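Chapter 4: The Recap and Its Reader
Milovan Vukadinović, 2026-07-31

A recap is a text about one episode of a television series, written for people who have mostly watched it already. This fact surprises many students. If the reader knows the story, what does the writer still have to give? In this chapter we take one drama, Zurkamard, and follow how its weekly recaps changed between the first season and the last. The series ran for 60 episodes, and the site Urow covered each of them.
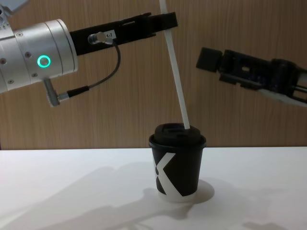 Babar Tarar objects to this starting point, and says that a good part of the readers of Urow never watched the series at all; they read the recap in place of the episode and were quite happy. We will return to his objection in section 4.3. For now, please keep both readers in mind, the one who has seen and the one who has not.

The early recaps were long. The recap of episode 10 has 1,295 words and tells almost every conversation in the order of the broadcast. By episode 26 the writer, Junaid Kakakhel, had changed his method. He began with the moment everybody wanted to discuss, usually the last one, and went back to the small storylines only afterward.

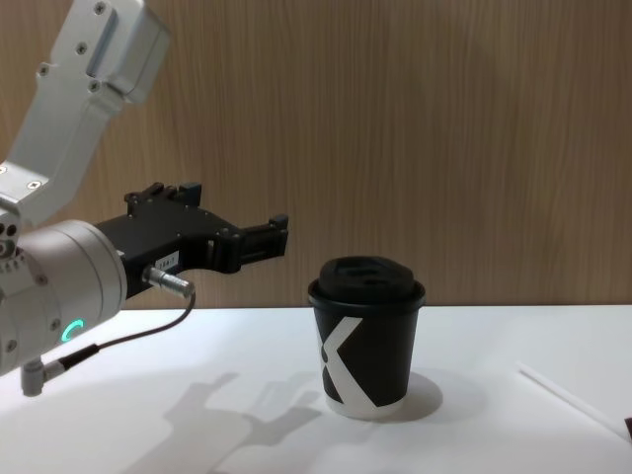 Order is the first decision of a recap writer, and choice of detail is the second. A weak recap gives each object the same weight. Suppose that an episode shows a black cup on a white table, with a wall of light brown wood behind it. The beginner writes down all three. The experienced writer asks first if the cup will matter to the plot, and if it will not, he leaves the table in peace and goes to the dialogue.

Tone is more difficult to teach. Kakakhel joked about the villain, Skuseck, for a whole season, and then had to write about his death in February, when readers had become fond of him. Section 4.2 prints both texts side by side.
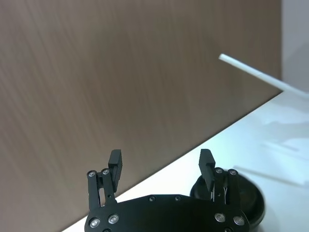 The last question of the chapter is how much a recap should say about the look of an episode. Many writers avoid it, as they feel they do not have the right words. But simple words are enough. "The edge of the brown wood runs as a long diagonal, and the white tabletop begins under it" is a sentence any student can write, and it already tells how a shot is divided. Before you read section 4.1, choose an episode you know well and write two such sentences about it.

Last updated: 2nd printing, with corrections to section 4.2
Contact the editors | © Usmani Textbooks | Back to top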